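Freezing a baked pasta casserole: before or after the oven?
Casseroles and One-Dish Meals > Make Ahead

wenum_kitchen
I'm making four pans of baked ziti for the church supper in September and I need to do at least two of them ahead. My recipe is ricotta, mozzarella, ground beef and a jar of marinara, 9x13 pan, serves 15 if you cut it small. Do I freeze it before I bake it or after?

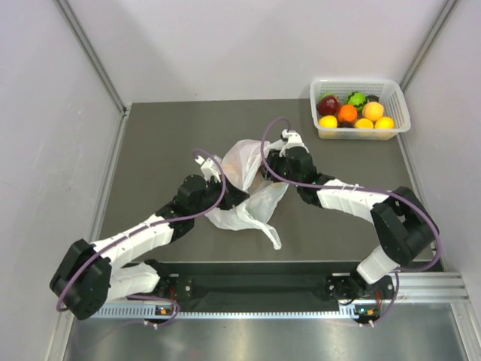 Last year I baked first, froze, then reheated, and the noodles went to mush. The taste was fine but you could have eaten it with a straw. I'd like to avoid that.

Parnel
Before. Boil the pasta 3 minutes less than the box says, drain it, rinse it cold, mix with the sauce, build the pan, wrap it and freeze. Thaw it in the fridge overnight and bake covered at 350 for 45 minutes, then uncovered until the top browns.

ismael moura
Agree on unbaked. I'd go further and not boil the ziti at all. Thin the sauce with a cup and a half of water and let the dry pasta cook in the oven. I've done it that way for years.

Parnel
Dry pasta in a freezer pan doesn't work for me. It sits in wet sauce while it thaws and soaks up some of it, but not evenly. I got hard ends on the top layer.

ismael moura
Was your foil tight? Mine takes an hour and 20 covered. If steam gets out, yes, you'll get hard ends.

Parnel
Foil was tight. Two layers.

Simone Evangelista
I'm going to disagree with both of you. I bake first and freeze after, and I don't get mush. The trick is to underbake. Pull it when the middle is hot and the cheese has melted but before it browns, cool it in the fridge uncovered, then wrap. The ricotta gets less grainy that way too. Frozen raw ricotta always weeps on me.

wenum_kitchen
Simone, how long do you boil the pasta when you do that? The box I have says 10 minutes.

Simone Evangelista
6. It should still be chalky in the center.

maocooks
The weeping is from the ricotta brand more than the method. Drain it in a strainer for an hour first. Or use small curd cottage cheese, which my mother did and I still do.

Simone Evangelista
Cottage cheese in ziti is a different dish, sorry.

maocooks
It's a cheaper dish. Tastes good to me.

Ploltham
What kind of pan are you using? Glass straight from the freezer to a hot oven can crack. I use the foil ones, with a cookie sheet underneath so they don't fold when you lift them.

wenum_kitchen
Foil pans, and I have the sheet. Thanks for the warning though.

I think I'll do one pan Parnel's way and one Simone's way this weekend, half size, and freeze both. Not trying the dry noodles with this many people coming, sorry Ismael.

ismael moura
No offense taken. Save some of the mozzarella for the last 10 minutes whichever way you go. The cheese that was frozen on top gets rubbery.

Parnel
Yes, do that. And write the bake time on the foil before you freeze it. Marker won't stick once it's frosted over.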